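搜索工单 关键词 高级筛选
10月 提交：Valentin Renaud

工单 658：收纳篮物品清单与实物不符

现象：小件台的蓝色网孔篮，登记模板为 Tostden 356。复核时篮内件数与模板对不上，系统报“缺件”，工单自动转入待处理。

环境：台面铺深蓝绿色绒布，篮子为蓝色塑料，四壁和底部均有孔。模板要求小件先入篮，碗、杯后入。
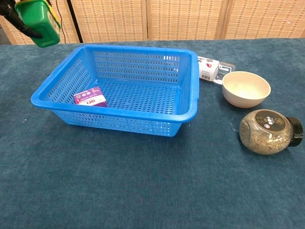

排查一：核对模板版本。终端上缓存的是旧版，旧版没有碗和杯两项。清缓存后重新拉取，报错仍在。

排查二：核对摆放顺序。紫白色小盒底面积小，先放会滑到篮子一端，后放的碗压不住它。改为碗居中，小盒贴碗边，绿色黄盖容器立放在角上，水瓶最后斜放。
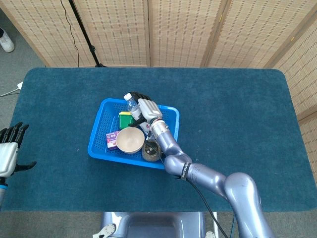 按此顺序重录一次，报错消失。再录一次，报错重现。差别在透明塑料包装的白色小件：模板把它列为必放项，操作单上却写“留在台面”，两份文件互相矛盾。

排查三：清空篮子，所有物品退回台面，从紫色纸盒开始逐件登记，每放一件核对一次。
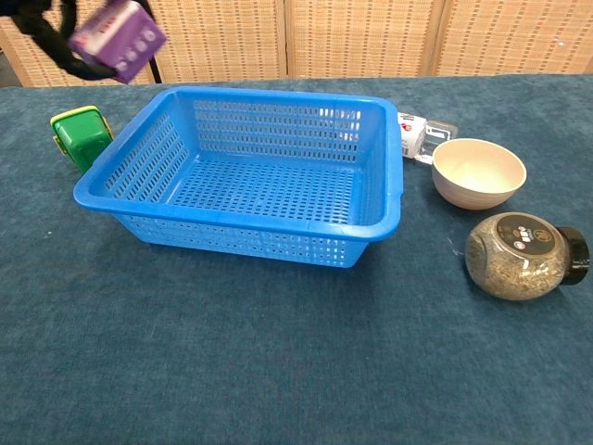

Samina Bangash 回复：操作单以纸质版为准，白色小件不入篮，模板里那一行应改成可选。另外请确认绿色容器的盖子扣好再放，平放还是立放不影响登记。

处理：模板第四行改为可选，版本号已更新。摆放顺序写入备注。工单保持打开，等 Samina 在另一张台上复测后再关闭。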